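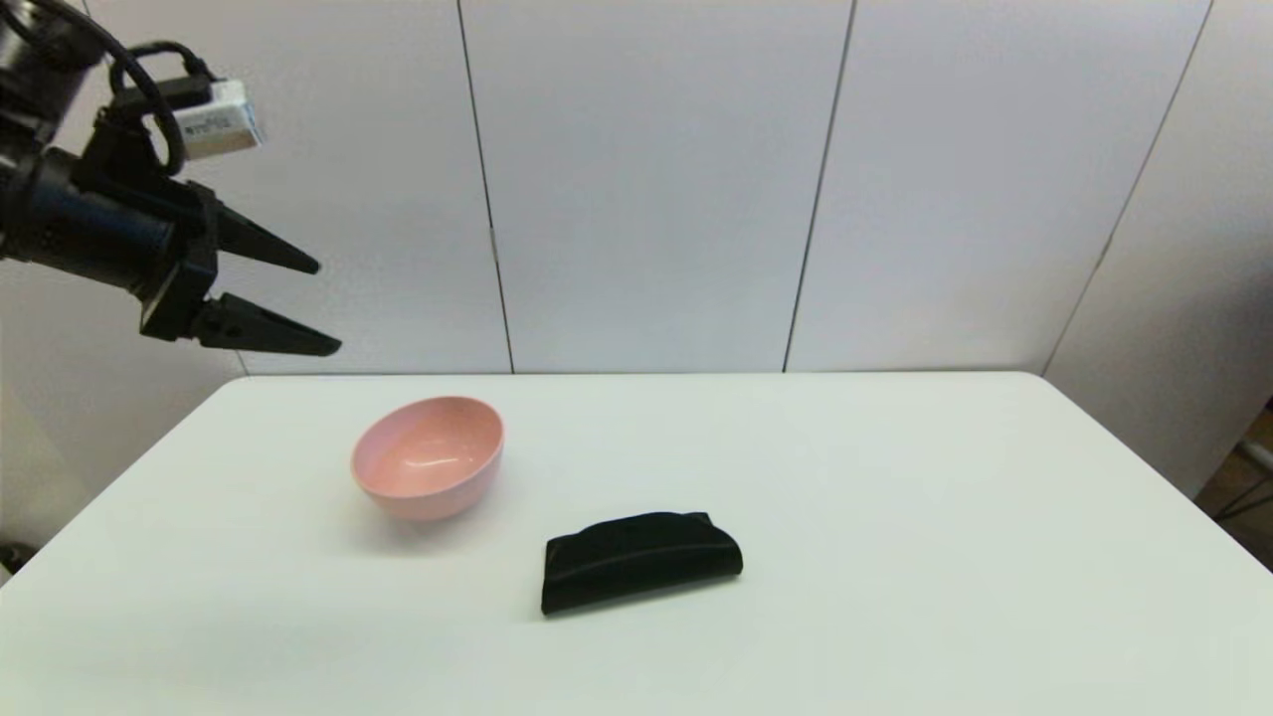
Re: Clendov's vote on the Samska charter change

Date: 14 June 2020
List: shareholder-votes

Replying in line. I have the April circular open and have used its numbering. The short version is that I agree with your reading of section 4 and disagree with your reading of section 7.

> The circular says that moving the purchasing contracts into Voneo
> needs a change to the Samska charter, and that a charter change
> needs 66 percent. Clendov holds 14 percent of Samska. I take this to
> mean that Clendov can't block anything by itself and that the talk of
> a veto in the press is wrong.

Correct on the result, but the base matters. The 66 percent is measured against votes cast, not against all shares in issue. Turnout at the last annual meeting was 78 percent. If turnout is the same this time, Clendov's 14 percent of the shares becomes just under 18 percent of the votes cast. To stop the change, the "no" side needs more than 34 percent of the votes cast, and at that turnout this is a little over 26.5 percent of all shares. Clendov would still have to find another 12.5 points.

If turnout falls, the gap shrinks. Clendov and one large pension holder could do it on a bad day. I wouldn't call that a veto either, but I can see how a reporter got there.

Also note that abstentions are not counted as votes cast. The proxy card has a box for them and the wording next to it is poor. Anyone who ticks "abstain" thinking it counts as a soft "no" is making the change easier to pass.

> Section 4 deals with the board seats. Clendov names two directors
> under the 2011 agreement. As I read it, those two have to leave the
> room when Voneo is discussed, since Clendov owns the other half of
> Voneo.

Yes. Section 4.3 sends you back to the conflict rule in the board handbook, and the handbook is plain: a director named by a party to a contract does not vote on it and does not sit in on the talk about it. The handbook does let such a director get the papers in advance. I think that's a weak point. Once you have the papers you know the price Samska is willing to pay, and being out of the room for an hour afterward makes little difference.

The same rule should apply to the chair, who sits on the Voneo board as well. The circular says the chair was "appointed to Voneo by Samska and therefore has no conflict." I don't follow the reasoning. The chair owes a duty to Voneo while sitting there, whoever made the appointment. I wrote to the company secretary about this in April and got back a form letter with a link to the handbook.

> Section 7 is the loan guarantee. Samska would stand behind 390
> million of Voneo's bank debt. I read this as replacing the old Sepp
> guarantee, so the total exposure stays where it is. If so I don't see
> why people are upset.

This is where we part. Section 7.1 says the new guarantee takes effect when the contracts move over. Section 7.5 says the Sepp guarantee ends when the Sepp bonds are repaid. Those are two different events. Nothing in section 7 ties one to the other, and the circular gives no repayment date for the bonds. Until they are repaid, Samska carries both.

There is a further point in the notes at the back. The Sepp guarantee is shared: Clendov covers half and Samska covers half. The Voneo guarantee is given by Samska alone, even though the two companies own Voneo equally. Clendov gets half the benefit of cheaper bank debt and takes none of the risk. I looked for a fee paid by Clendov in return and could not find one. If it's there, please send me the page.

The board's answer, as far as there is one, is in the covering letter. It says the banks asked for "a single guarantor for reasons of simplicity." That may be true. It does not settle what the other owner should pay the one who signs. The usual fix is a side letter under which Clendov pays back half of anything Samska has to pay out. It would run to two pages. If such a letter exists, it should have been sent with the circular.

> Last thing. Do you think this is a first step to a full merger? My
> broker does.

I don't know, and the circular doesn't help. What can be said from the papers:

Under section 9, either side can leave Voneo on 14 months' notice. The old purchasing agreement allowed six. Longer notice makes a split slower but doesn't prevent one.

The contracts that move over include steel, glass, wiring and seats. Engines and gearboxes stay where they are, as does all of Sepp's brake business. If I were setting up a merger, I would have put Sepp in first, as it already sells to both companies and has its own board.

The cap on Clendov's holding is unchanged. Under the 2011 agreement it can't buy more Samska shares without the consent of the Samska board. A merger would need that clause removed, and removing it takes a separate vote with the same 66 percent test. It is not on the agenda for this meeting.

So your broker may be right about what Clendov wants, but the documents in front of us don't do it.

On voting: the charter change and the guarantee are items 5 and 6 on the proxy card and can be voted on separately. I intend to vote for item 5 and against item 6. Joint buying makes sense for both companies and the savings estimate looks fair for the parts covered. If item 6 fails, Voneo can still start up. It would borrow less, or borrow at a higher rate, until the guarantee is put on equal terms.

Two housekeeping points for those who hold through a broker. Your broker's cutoff will be earlier than the one printed on the card, so check it. And if you returned a card before the corrected circular went out, the earlier card still stands unless you send a new one. The correction changed the wording of item 6, so it's worth reading again before you leave the old vote in place.

I have not been able to find the 2011 agreement in full, only the summary in the annual report. If anyone on the list has a complete copy with the schedules, I would like to check the clause on board seats against section 4.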